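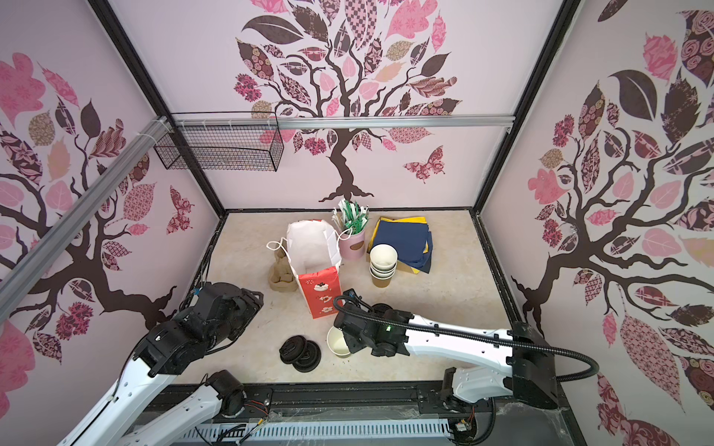
Dineo Sibiya: Die Servietten gehören für mich immer ganz nach unten in die Tüte, sonst fallen sie beim Rausziehen vom Becher raus. Warum machst du das andersrum?

Busisiwe Van der Merwe
Weil unten alles landet, was tropft. Im Wurnerier haben wir das am Anfang auch so gemacht wie du, und die Leute standen draußen mit einem nassen Klumpen Papier in der Hand. Seitdem kommen die Servietten zum Schluss rein, an die Seite, hochkant.

Ich schreibe jetzt mal auf, wie wir den To-go-Platz sortiert haben. Die Frage kam ein paarmal, und ich tippe die Antwort ungern jedes Mal neu. Wird etwas länger.

Ausgangslage: Becher, Deckel, Servietten, Strohhalme, Papiertüten und Becherträger aus Pappmaché. Mehr ist es nicht. Trotzdem lag bei uns morgens ab halb acht alles durcheinander, und jeder hat beim Packen etwas anderes gesucht.

Das meiste davon war Gewohnheit. Wer die Deckel zuletzt gebraucht hat, hat sie hingelegt, wo gerade Platz war. Die Tüten standen mal links, mal hinter den Bechern, mal im Regal unter der Kasse.

Erste Regel, die geblieben ist: Strohhalme nur im Halter. Rosa Zylinder, steht hinten in der Mitte. Er wird voll gemacht, wenn man noch gut reingreifen kann, und dann ist Schluss. Wenn er zu voll ist, zieht man beim Greifen drei mit raus und einer fällt auf den Boden.

Grün eingewickelte und weiße stecken bei uns zusammen in einem Halter. Ich wollte sie erst trennen. Hat zwei Tage gehalten. Im Betrieb greift man, was vorne ist.

Servietten: zwei Farben, dunkelblau und gelb. Die gelben sind Restbestand aus Iditz, wo wir im Sommer den Stand hatten. Die werden aufgebraucht, danach gibt es nur noch blau. Der Stapel ist nie ordentlich und das ist mir inzwischen egal, solange er an seinem Platz liegt.

Becher stehen vor den Servietten, Öffnung nach oben. Dazu gibt es verschiedene Meinungen. Wer lieber mit der Öffnung nach unten stapelt, soll das tun. Bei uns wird der Stapel so schnell leer, dass sich da kein Staub sammelt.

Wichtiger ist die Höhe vom Stapel. Ein ganzer Karton sind bei unserer Sorte 300 Stück, und am Anfang hat jemand versucht, möglichst viele davon auf den Tisch zu bekommen. Die Türme sind umgekippt, sobald jemand mit dem Ärmel drankam. Jetzt steht ein niedriger Stapel vorne, der Rest bleibt im Karton.

Deckel: ebenfalls 300 im Karton, in Schläuchen verpackt. Den Schlauch nur an einem Ende aufschneiden. Wenn man ihn ganz aufreißt, rollen die Deckel über den Tisch, und die, die auf dem Boden landen, kann man wegwerfen.

Und bitte vor dem Bestellen einen Deckel auf einen Becher drücken, wenn ihr den Lieferanten wechselt. Gleiche Größe auf dem Papier heißt nicht viel. Wir hatten im Februar eine Lieferung von Cele, da saßen die Deckel auf den alten Bechern locker. Cele hat sie zurückgenommen, aber zwei Tage lang haben wir jeden Deckel nachgedrückt.

Frage von weiter oben, ob die Tüte vorher aufgefaltet wird: ja. Eine steht immer offen da, obere Kante nach außen umgelegt, dann bleibt sie offen und man sieht, was schon drin ist. Die anderen liegen flach.

Mehr als eine offene Tüte haben wir probiert. Da weiß nach kurzer Zeit keiner mehr, welche zu welcher Bestellung gehört. Eine offen, eine in Arbeit, fertig raus auf die Theke.

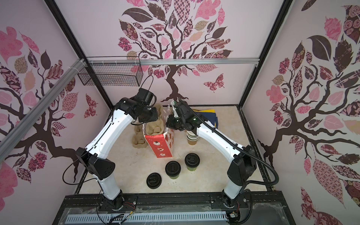
Weiter mit den Trägern. Die Pappmaché-Träger haften aneinander, wenn sie frisch aus dem Karton kommen. Wir lösen morgens ein paar voneinander und legen sie wieder locker aufeinander. Das dauert eine Minute und erspart einem das Gezerre, wenn die Schlange bis zur Tür steht.

Träger in die Tüte oder ohne Tüte? Bei zwei Getränken meistens ohne. Bei Kalt und Warm gemischt stelle ich die kalten auf eine Seite und die warmen auf die andere. Der Träger wird sonst schief, wenn jemand unterwegs zuerst den schweren Becher rausnimmt.

Wenn nur ein Getränk im Träger ist, weil jemand noch Gebäck dazu hat: Becher in eine Ecke, Servietten in die Mulde gegenüber. Die kleinen Gebäcktüten passen bei uns auch noch rein.

Reihenfolge beim Packen, so wie sie am Platz hängt:
Träger in die Hand
Becher rein, Deckel noch mal andrücken
Träger in die Tüte
Strohhalme an die Seite
Servietten hochkant dazu
Henkel aufstellen, Name auf die Tüte

Beim Andrücken vom Deckel rundherum gehen, mit dem Daumen. Einmal oben in die Mitte patschen reicht nicht. Die Trinköffnung zeigt weg von der Naht am Becher. Wenn sie genau auf der Naht sitzt, läuft es beim Trinken außen runter. Das sieht man auf jedem zweiten Mantel in der Straßenbahn.

Strohhalme geben wir nur zu kalten Getränken dazu und nur auf Nachfrage zu den anderen. Einer pro Getränk. Eingewickelt bleiben sie eingewickelt, das macht der Gast selbst.

Servietten pro Bestellung: Wir haben lange einfach reingegriffen. Das war immer zu viel. Jetzt gibt es zwei pro Getränk, bei Gebäck mit Puderzucker mehr. Wer mehr will, fragt, und bekommt sie auch.

Zum Geld, weil gefragt wurde: 1.521 Euro haben wir letztes Jahr für das ganze Verpackungszeug ausgegeben, ohne die Gebäcktüten, die laufen über eine andere Rechnung. Für einen kleinen Laden in Pirnham fand ich das viel. Was die neue Ordnung daran ändert, kann ich noch nicht sagen. Dafür muss das Jahr erst rum sein.

Becher, die heruntergefallen sind, kommen bei uns nicht in den Müll. Wir nehmen sie zum Anrühren von Reinigungspulver oder für die Stifte im Büro. Vorher mit einem dicken Strich markieren, damit keiner sie zurückstellt.

Zum Hintergrund kam auch was: Ja, die Bäume mit den gemusterten Blättern auf Rosa. Mir gefallen sie, der Schmetterling auch. Mehr kann ich zu Wandgestaltung nicht beitragen.

Der Boden in Marmoroptik ist hübsch, aber auf Beige findet man helles Papier schlecht. Abgerissene Hüllen von den Strohhalmen sehe ich oft erst beim Wischen. Wer die Wahl hat, nimmt etwas Dunkleres.

Aufräumen am Abend: alles runter, einmal feucht drüber, trocknen lassen, dann erst wieder hinstellen. Papier auf feuchter Fläche wellt sich, und die unterste Serviette klebt am nächsten Morgen fest. Wir haben das mit Auffüllen zusammengelegt. Gesamtdauer 30 Minuten, wenn zwischendurch keiner anruft.

Aufgefüllt wird von hinten nach vorne. Erst Strohhalme und Servietten, dann Becher, dann Deckel, die Tüte zuletzt. Andersherum greift man ständig über den Becherstapel und wirft ihn um. Ist mir selbst mehr als einmal passiert.

Was wir noch nicht gelöst haben: die Deckel. Die haben keinen richtigen Platz. Im Moment liegen sie da, wo Platz ist, und sie rutschen, wenn man dagegen kommt. Ein flacher Korb wäre denkbar, aber dann stapelt man sie doch wieder schief. Wenn jemand etwas hat, das im Alltag funktioniert, gerne drunterschreiben. Bitte nichts zum Aufhängen, das hatten wir schon.

Nachtrag zu den Papiertüten mit Kordelhenkel: Die Henkel sind nur eingeklebt. Zwei volle Träger übereinander halten sie bei unserer Sorte nicht. Bei großen Bestellungen lieber zwei Tüten nehmen und dem Gast sagen, dass er von unten mit anfassen soll.

Nachtrag 2, weil Dineo noch mal gefragt hat: Bei Bestellungen ganz ohne Getränk, also nur Gebäck, lege ich die Servietten auch nach unten. Da tropft nichts. In dem Fall hast du recht.

Ich schaue heute Abend gegen neun noch mal rein und beantworte den Rest. Den Zettel mit der Reihenfolge kann ich abtippen und schicken, dann kurz Bescheid geben.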